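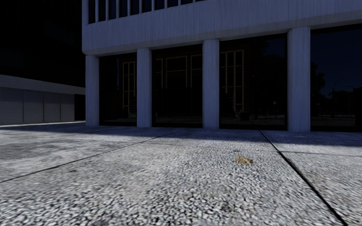

Figure 7.1 Paving in large slabs, with a pebbled surface and dark joints between the slabs.

Textbooks > Built Environment > Streets and Surfaces > Chapter 7

Chapter 7
The ground we walk on

After reading this chapter you should be able to name the main layers of a paved surface, explain why joints are left in paving, describe how rainwater is carried off a street or square, and compare the common finishes used where people walk.

7.1 Introduction

Chapter 6 dealt with roads built for heavy vehicles. Much of the ground in a town centre carries nothing heavier than people, prams and the odd delivery van, and it is designed in a different way. The loads are small, but the surface is seen from close up and used by people of all ages in all weathers. A step of a few millimetres between two slabs means nothing to a lorry. To someone with a walking stick it can mean a fall.

The person who designs a public surface has to answer a few questions early on. What will pass over it? Where will the water go? How will it be repaired, and by whom? What will it feel like underfoot when it is wet? The last question is often left until the finish is being chosen, and by then the slopes and levels may already be fixed.

We will return several times in this chapter to the market square at Wornden, which was relaid in two stages under the engineer Birger Kristiansen. The first stage had to be partly taken up again. The reasons are set out in section 7.4.

7.2 The layers

A paved surface is only the top of a small structure. Starting from the bottom, the usual order is as follows.

The subgrade is the natural ground, trimmed to level and rolled. Soft spots are dug out and filled.

The sub-base is a layer of crushed stone. It spreads the load and gives water somewhere to go if it gets through from above. On poor clay it may need to be twice the depth used on gravel.

The base is a stiffer layer, of concrete or bound stone. Footpaths often do without one. Squares where vans are let in should have one.

The bedding is a thin layer of sand or mortar on which slabs or blocks are set. Concrete poured in place needs no bedding.

The surface is the part people see. It may be stone, brick, concrete or asphalt.

Most failures that show at the surface begin lower down. A rocking slab is usually put down to bad laying, and sometimes that is right, but it is worth lifting it to look at the sub-base before sending for the same contractor with more mortar.

7.3 Joints

Concrete shrinks as it hardens. Afterwards it goes on growing and shrinking a little as the temperature changes. If a large area is poured in one piece it will crack, and the cracks will run where they like. Joints are made so that the movement takes place along chosen lines.

A contraction joint is a groove cut or formed in the top of the slab. It makes a weak line, and the slab cracks neatly beneath it. An expansion joint goes through the full depth and is filled with something soft, so that two slabs can push towards each other without harm. Expansion joints are placed where paving meets a building, a wall or a column base. A construction joint is simply where one day's pour stopped and the next began -- a careful foreman will make it fall on the line of one of the other two.

The spacing depends on the thickness of the slab. As a starting point, allow a distance between contraction joints of no more than 30 times the thickness. A slab 200 mm thick would therefore be divided at 6 m or less. Long thin panels crack across the middle, so panels should be kept close to square where the plan allows.

Joint filler does not last as long as concrete. It hardens, shrinks and comes away from the sides, and grit gets in. Once a joint is packed with grit it can no longer close in hot weather, and the edges of the slabs begin to break. Filler should be checked each spring.

7.4 Water

Every outdoor surface needs a fall, that is, a slope steep enough to move rain to a drain. For smooth concrete 1 in 80 will usually do. Rougher finishes hold more water and need 1 in 60 or steeper. Slopes across the line of walking should be kept gentle, as wheelchair users find them tiring.

At Wornden the first stage was laid with a good fall, but it ran towards the shops on the north side, where the drain channel had been moved on the drawings and not on the site. The first wet November put water over two doorsteps. In the second stage the fall was turned round, and the channel was set well clear of the buildings.

7.5 Finishes and markings

Exposed aggregate is made by washing or brushing away the cement at the surface before it is fully hard, so that the pebbles show. It gives good grip and hides small stains. It is harder to patch than plain concrete, since the new stones seldom match the old. Brushed concrete is cheaper and easier to repair. Sawn stone looks well but must be tested for slip when wet.

Where people on foot cross a road the surface is normally that of the road, and paint does the work of showing where to walk.

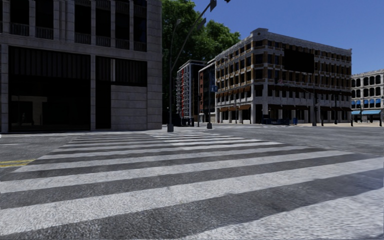
Figure 7.2 A crossing marked with broad white stripes on dark grey asphalt.

Paint is smoother than asphalt, and a wide painted stripe can be slippery in rain unless grit or glass beads are mixed in. Traffic wears paint unevenly, and the stripes in the wheel tracks go first. Repainting over many old coats builds up a ridge, so thick markings should be ground back before new ones are laid.

7.6 Exercises

1. A square is to be paved with concrete 150 mm thick. Using the rule in section 7.3, find the greatest spacing of the contraction joints.

2. A smooth concrete path is 4 m wide and drains to one side at 1 in 80. How much lower is the drained edge?

3. Find a paved area near you and sketch its joints. Mark the ones you think are expansion joints and give your reasons.

Comments

Musa Ogundipe
Is the 30 times rule for plain concrete only? Our lecturer gave a smaller figure for footpaths.

Dirk Görtz
It is for plain concrete, and it is an upper limit. Going closer does no harm apart from the cost of cutting.

Josefina Sosa
I make the answer to exercise 2 50 mm. Can anyone confirm?

Torbjørn Vik
Yes, 50 mm. More on sand bedding would be welcome in the next edition, it gets one line in 7.2 and we lay almost nothing else here.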